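Write the liquid rule down

Most labs that run robot arms on a tabletop have a written rule about the emergency stop and a written rule about who may enter the work area. Very few have one about drinks. I think they should, and I think it should be short.

At Brunau, where I help with safety reviews, the sheet by the door ran to 72 lines when I first read it. Two of them mentioned liquids, and both said "use care." Trilok Yadav, who had to train new operators from that sheet, told me he skipped them. I would have too. A person cannot follow "use care" or check that someone else did.

A mug task is a fair test of any rule. The fingers work right at the rim, the drink is dark and close to the top, and the arm's own cable hangs low over the same table.

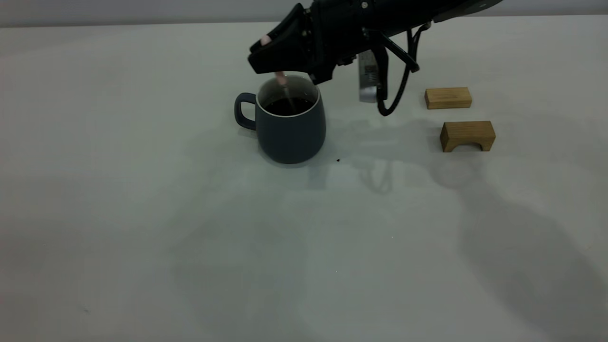 What the rule should say

Set a fill line and mark it on the cup. Keep blocks and other parts from the last task off the table. Name the person who stops the arm if anything spills. Diane Gauthier wanted some seven more items, and they were sensible, but a rule that long goes back to being unread.

The rule also has to cover what is under the table. People write for the top surface and forget that liquid runs over the edge. Cables, trays and small boxes tend to end up down there, and the power panel may be on the wall close by. Slamet Pattinasarany argues that this belongs to the building's electrical rules. I disagree — the person pouring the coffee reads the robot sheet.
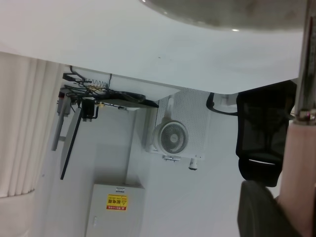
Cables under the tabletop, with the distribution box on the wall behind.

Water would be easier to clean up, and I would start every new operator on an empty cup. After that, let them use coffee, with the line marked.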